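The great block clear-out (sort of)

So I finally did it. I dragged the big tub of wooden blocks out from under the stairs and told myself I was going to sort the whole lot before lunch. It was already after ten and I hadn't had coffee, which should have told me something.

We've had these blocks forever. The first set came from my friend Marama Stubbs when her boys grew out of them, then my brother-in-law Farhad added a bag from a yard sale, and after that they just seemed to breed. Some are plain, some are painted, and a few have had a good chewing from one kid or another (or the dog, I've stopped asking).

My plan was simple: painted in one box, plain in another, anything splintery goes in the trash. I lasted maybe twenty minutes before I was building a tower on the table instead. You try picking up a block and not standing it on its end! I can't do it.

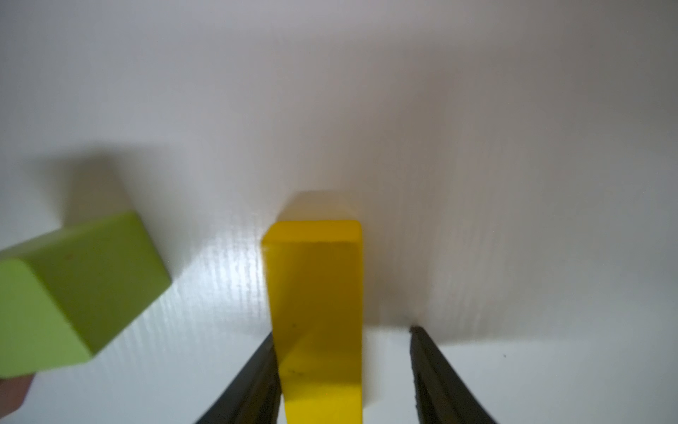

The yellow ones have always been my favorites. They're the ones that get used for everything in our house – doors, fridges, loaves of bread, and one whole winter they were school buses. Red gets fought over and blue gets lost, but yellow always ends up in the middle of whatever's being built.

I did give a few of them a cleanup while I was at it. Barely damp cloth, tiny drop of dish soap, then straight onto a towel to dry. Please don't soak them. I did that once with the old set and the paint came up in little blisters, and I felt terrible about it for a week. Small marks I mostly leave alone now. A painted block with no marks on it looks like it's never been played with, and where's the fun in that?

By the time my daughter got home at 2 I had one box full, one box half full, and a pretty decent castle. She looked it over, told me the gate was too narrow, and rebuilt it. She was right, too. We've left it up for now, so dinner was on our laps, and the plain ones are still waiting in the tub.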